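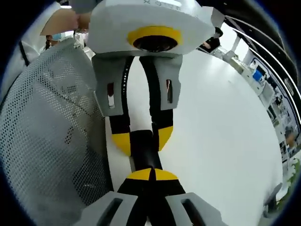
Issue 54, page 9

Passing things from one hand to the other
Darius Krūmiņa, software

Hello again from the software end of the corridor! Last issue I promised I'd write something about handovers, and then I spent most of March up to my elbows in them, so you're getting rather more than I'd planned.

A handover is one gripper giving a thing to the other. You do it all day without noticing. You pick up a pen with your left hand, pass it to your right, and at no point do you think about which hand is in charge of the pen. Our software has to think about it constantly, and until this month it thought about it badly.

Black shiny cylinders are my current enemy. You've got a pair of yellow fingertips coming down from the top, another pair pointing up from below, and a dark glossy stick lying at a slant between them. The highlight along the side is what does the damage. Our tracker (Maleo, for those who've joined since Christmas) likes to find the long edges of a thing and work out the tilt from those, and a bright streak running the length of a cylinder looks to it exactly like a third edge. So it would pick two edges out of the three, more or less at random, and the cylinder would seem to get thinner and hop sideways from one moment to the next. The planner downstream believed every word of it, bless it, and kept shuffling the target to match.

I tried the obvious thing first, which was smoothing. Average the last few guesses and the hop goes away. So does your ability to react to anything, and I ended up with a very calm estimate of where the cylinder had been a little while ago. Two days on that. I don't want to talk about it.

What worked better was letting Maleo keep both answers alive. It now carries 2 guesses about the object along side by side, each with a score, and only drops one when the fingers themselves give it a reason to. The fingers are black too, which doesn't help, but the yellow tips are a gift. They stand out against almost anything we've got, so we find those first and work inwards. If one guess says the cylinder runs straight through the middle of a fingertip, that guess is clearly nonsense and out it goes.

The other half of the job was timing. Our old handover code in Kaltier was a list of steps: receiving fingers close, wait a bit, giving fingers open, done. The "wait a bit" was a number somebody typed in long ago and every one of us has fiddled with since. (I found three different values in three different files. One of them had a comment next to it saying "temporary".) I've thrown that out. Now the giving side holds on until the receiving side reports that its fingers have stopped moving short of fully closed, and then both sides stay shut for a moment before the release. It's a small change on paper and it meant touching nearly every file in the motion folder, sorry, everyone who had a branch open.

I also need to own up about labelling. We've now got 3,000 handover recordings marked up by hand, with the start and end of each overlap, meaning the stretch where both grippers have hold of the object. I was quite firm at the start that the overlap begins at first contact. Then I sat down to label a batch myself and found I couldn't tell first contact from very nearly contact, particularly when the tips come in from underneath and the object hides the gap. So the rule has changed: mark the first moment you're sure, and tick the "unsure" box if you had to go back and forth more than once. The Flarside batch was done under the old rule and will need another pass. I'll bring biscuits.

Still to do: soft things. Everything above assumes the object keeps its shape, and the moment you hand over a cable or a cloth the two-guesses trick falls to bits. I have half an idea involving only tracking the piece between the tips and ignoring the rest of it, and if you've tried something like that before, please come and stop me or cheer me on.

The new release code goes on to the Szekeres branch once the tests are green, and I'd love some of you to try to break it. Long thin objects at odd angles, please. If you get a drop, save the log before you restart, as the restart wipes it and I still haven't fixed that.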